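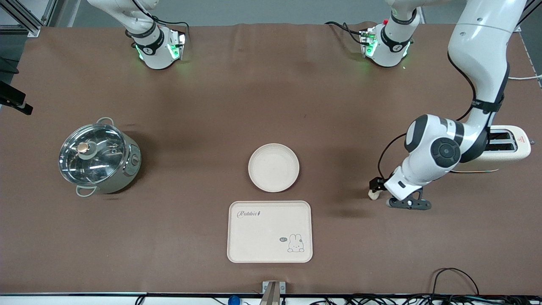 Vintage lighting fans in Haverford will have a new reason to get up early this May, when Adwoa Ackah opens the doors of Wustel, her little shop of old lamps, on the ground floor of the former Stisley dry goods building.

Ackah has been buying and rewiring table lamps, pole lamps and ceiling fixtures for years, mostly out of her own garage, and her family will be very glad to have the garage back. She has moved 60 of her favorites into the front room so far, with plenty more waiting in boxes upstairs - glass globes, pleated shades, a pair of ceramic owls that she says she may never be able to sell.
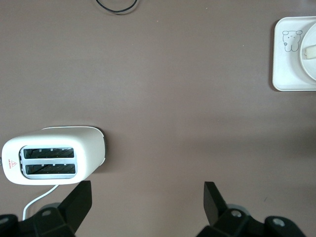
A white toaster on a brown tabletop.

The star of the opening will be a Zirnanton swag lamp in smoked amber glass, complete with its original chain. Ackah found it at an estate sale two counties over and spent most of the winter tracking down the right socket.

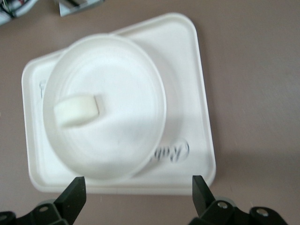

Her friend Adjoa Amoah will be at the back bench on Monday afternoons, starting at 2, to look over lamps that people bring in from home. Cords and plugs can usually be replaced while you wait, and she is happy to chat about shades too - bring the old one along if you still have it, even if it's in sad shape.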